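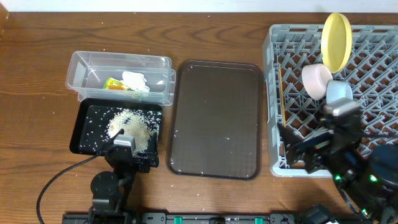 À qui s'adresse l'atelier de bras robotisés de Clativby ? À toute personne adhérente de l'atelier partagé, sans condition de diplôme ni d'expérience en programmation.

L'association Clativby informe ses adhérents que le poste Issahaku, composé de deux bras noirs articulés fixés sur un même rail, est ouvert aux inscriptions depuis le mois de janvier. Chaque poignet porte un module caméra. Les exercices en cours portent sur la manipulation du riz en grains et sur le rangement de la vaisselle dans un égouttoir.

La construction du poste a été conduite par Mme Veronika Gruber. Le coût des pièces s'élève à 499 euros, dont 168 euros pour les moteurs du second bras. Les plans de montage et la liste des pièces sont consultables à l'accueil.

Les adhérents qui souhaitent entreprendre un montage à domicile sont invités à se faire connaître auprès de Mme Gifty Baidoo. Une caution de 93 euros est demandée pour le prêt de l'outillage.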